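When the packing floor at Prernis started teaching machines to handle small orders, the first thing to change was the lunch conversation. "People who never talked about their work suddenly had opinions on how you pick up a spoon," says the floor supervisor, laughing. She has been with the company's Storthorpe site for 23 years and is plainly having a great time.

The project is called Holus. Packers use hand-held grippers to do ordinary tabletop jobs, and the recordings go toward training the robot arms on the line. Each packer on the rota does up to 200 short runs a shift, then goes back to regular orders.

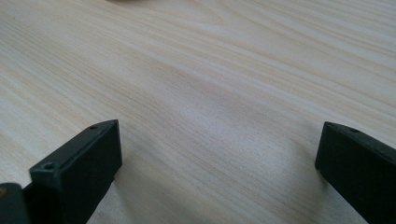
"You have to slow down," she says. "With your hand you just grab. With two fingers you plan the grab, and you start noticing what your hand was doing all along." Her best people turned out to be the older packers, who know from long practice how a box wants to be held (one of them now trains the newcomers, and loves it!).

Was there worry about jobs? "Sure, and there still is. I had 27 people in that first meeting and most of them had their arms crossed." What helped was a written promise on hours, and letting the packers choose which tasks went to the arms first. They picked the heavy refill cartons, without much debate.

The Macapagal warehouse joins in October, and she'll be there to set up the tables. "I've asked for better chairs this time," she says. "We're still arguing about the chairs."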